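Search this site
Enter keywords

Home Shows Hire the Room About Contact

About Cornik Hall

Cornik Hall is a music venue with 653 standing places, or 40 fewer than that if the band brings its own merch tent and insists on putting it indoors. We book rock, folk, brass bands and the kind of jazz where people nod with their eyes closed. We do not book tribute acts in April, for reasons the neighbors would be happy to explain.

The building started out as a roller rink, so the floor is excellent and the acoustics took work. Fornero, the firm that hung our ceiling panels, promised we'd hear every word the singer says. We do, including the ones between songs. 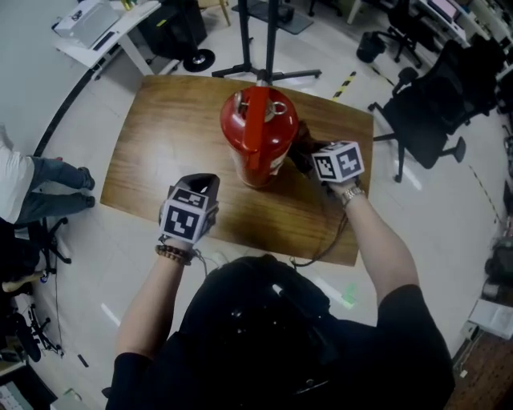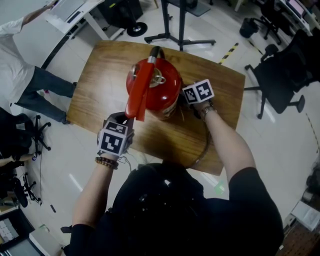
Front of House Team, Cornik Hall
Red fire extinguisher on the table, both pictures

Front of House is the part of the company you'll meet first. They scan your ticket, check your coat and tell you that the headliner is on at nine, which is true on most nights. If you've lost a glove, a phone or a friend, start with them.

Upstairs is the Zenora Bar, named after the first group to sell us out. It holds 76 people and has a partial view of the stage and a very full view of the drummer. Drinks can go anywhere in the building except onto the mixing desk. We have a new mixing desk.

On weekday afternoons the small room goes to the Brynjólfsdóttir Sessions, our free rehearsal program for bands who have been asked to leave the garage. Each gets four hours, a working drum kit and a slot at the end of the season in front of up to 100 people, a good share of them parents.

Want to play here? Send us three songs and a link. Please don't send a biography that compares you to a thunderstorm, we have plenty of those. Replies take two weeks, longer during festival season.

Doors are at seven unless your ticket says otherwise.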